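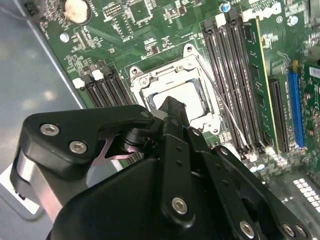 Processor fitting is the job we get asked about most whenever somebody from the Grenine repair shop wanders over to see how the arm is coming along, and it is the reason this checklist has grown from half a page to the length you see now. Most shop-floor chores forgive you a little. You can put a screw in slightly crooked, take it out and have another go, and the same is true of folding towels or stacking plates, which are the jobs people would much rather we were working on. An open socket like the one on this Dell board, with the frame up and the narrow tip of the gripper right over it, forgives very little, and so the arm has to earn its place there every time. Please go through the sheet in order, write in the comments even where the answer is a plain yes, and do have a cup of tea first if you have only just come in.

Bench inspection: desktop tower refit by robot arm
Sheet 383, November
Site: Grenine workshop, Jelínek bench
Work supplied by: Funance (retired office towers, 825 in the present batch)
Control software: Otska

PART A. BEFORE THE ARM IS SWITCHED ON

1. Tower unplugged and left for 12 minutes before opening
Result: Yes
Comment: Timed from the wall clock. I know it feels like a long while to stand there, but it is a good moment to sweep the bench.

2. Earth strap on whoever is working, and earth lead on the case
Result: Yes
Comment: The lead is getting a bit stiff near the clip. Still sound when tested, though I would like a new one before the winter.

3. Emergency stop tested from both sides of the bench
Result: Yes
Comment: Both buttons stopped the arm. The far one needs a firmer push than I would choose, so lean on it properly and don't be shy.

4. Gripper screws checked with the hex key
Result: Yes, with adjustment
Comment: One on the side bracket took a small nip up. Nothing was loose enough to worry about, but these do creep over a long day, so I would check again after lunch if you are carrying on.

PART B. HANDLING THE PROCESSOR

5. Load plate fully open before the arm comes in
Result: Yes
Comment: Opened by hand. We did let the arm try the lever earlier in the year and it managed more often than I had expected, but a lever that springs back near bare pins is a nasty thing, and for now this stays a person's job.

6. Processor held by its edges only
Result: Yes
Comment: The grip setting was left where it was. If you change it in Otska, write the old value on the back of this sheet, please, so that the next person isn't left guessing.

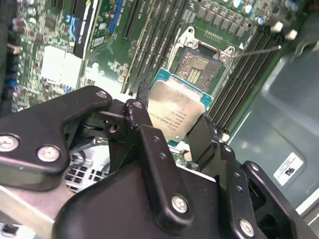

Items 5 and 6: Xeon held between the fingers, load plate open.

7. Processor level before lowering
Result: No, see comment
Comment: This is the one that keeps coming back to us. You can see the tilt in the view from the wrist, and a person would put it right without thinking, with a little roll of the thumb. The arm has no thumb to roll, bless it, so it has to back away, turn the whole wrist and come in again. Until that is dependable the rule stands: stop at 6 millimetres above the socket, look, and only let it carry on if you would be happy to let go of the part yourself.

8. No downward push once the part is in
Result: Not tested
Comment: Held over on account of item 7. Please don't tick this one from memory.

PART C. THE CASE AND THE BENCH

9. Case steady on the bench, side panel off and put away
Result: Yes
Comment: Lying flat and no rocking when pressed at the corners. The slatted top is kind to dropped screws in the sense that they don't roll far, and rather unkind in that they vanish down the gaps.

10. Cables inside the case kept out of the arm's path
Result: Yes, with adjustment
Comment: The ones running over to the drive cage want tucking back before every run. A loose cable is still the thing most likely to catch the arm out -- it moves when touched, and the plan was made for where it used to be. I would put cables next to bed sheets and carrier bags on the list of things machines aren't ready for.

11. Camera leads clear through the full swing
Result: Yes
Comment: Watched from start to finish at slow speed. The loop has enough slack at the top, but have another look if the camera has been moved. 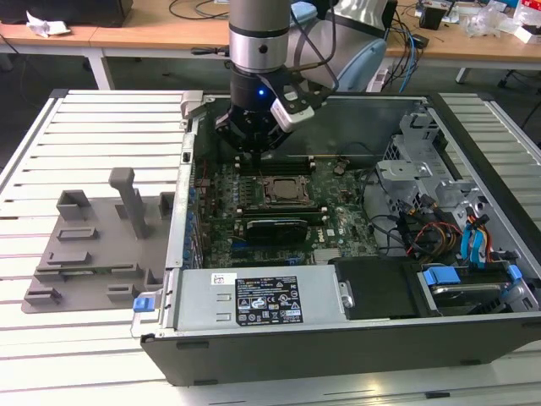

Items 9 to 11: arm lowered into the tower, fingers near the back edge of the board.

12. Area behind the bench tidy
Result: Could be better
Comment: Leads across the back table and bits of packaging, and there is a power strip on the floor that I would be happier to see fixed up off it. None of this stops the work.

OVERALL
Passed for slow running with a person at the stop button. Not passed for fitting processors unattended.

General comment: I was asked to say on this form whether the arm can do the job yet, and there isn't really a box for it, so I will put it down here. It can carry, and it can find the socket. For the last little bit it still needs somebody standing by who has done it by hand and knows what wrong looks like. A patient person does a whole tower in less time than we spend on Part B, and I would still like us to keep going, as item 6 was a fail on nearly every sheet in the spring.

To carry forward: new earth lead, far stop button, repeat items 7 and 8 after the wrist has been set up again in Otska.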